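第六章 从腕部视角学习操作

本章要点:手持采集与示教数据、腕部相机的视野、接触前后的策略切换、小样本微调

读完前五章,你已经会标定机械臂、写逆运动学,也跑过一个像样的抓取检测网络了。从这一章起,事情变得更有意思:我们不再告诉机器人物体在哪里,让它直接从手腕上的相机学会该怎么动!

腕部相机有个让人着迷的特点:它跟着手走。手靠近物体,物体就变大;手偏了,画面立刻跟着偏。动作和观察绑得这么紧,一个不大的网络也能学到相当细的对准动作。代价同样明显,视野窄,近处容易虚焦,夹爪手指还总占着画面下缘。6.3节会专门讨论这些遮挡该保留还是裁掉(我们的结论可能会让你意外)。

全章围绕Momberg任务集展开。它收录了2000段示教,物品都是日常用的东西,形状和表面差别很大。基线方法叫Carvalho策略,先用全部示教预训练,再用280段目标任务数据微调。习题里你会把微调数据加到340段,亲手画出成功率曲线,看看多出来的60段到底值不值。
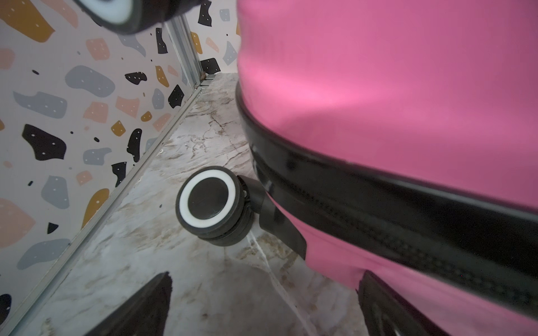 本节约1246字

6.1 反光、花纹与贴地视角

拉杆箱是任务集里我们最喜欢的一类物品。亮粉色硬壳会留下一块高光,大理石纹的地面也有光泽,墙上又满是黄、灰、黑、粉的斑块。深度估计碰到这样的表面常常出错,而万向轮的白色圆环与黑色胎面对比鲜明,是很好的视觉线索。相机贴近地面时,近处那只轮子已经模糊,稍远的一只仍能看清轮毂。

请先想一想:假如策略只能依靠一处局部特征来判断箱体朝向,你会选拉链、轮架,还是墙脚那道银色金属条?把答案写在页边,学到6.4节的注意力图时再回来对照。

动手之前,请装好Drutudent工具包,并下载Clavska仿真环境的配置文件。两者的安装步骤见附录B。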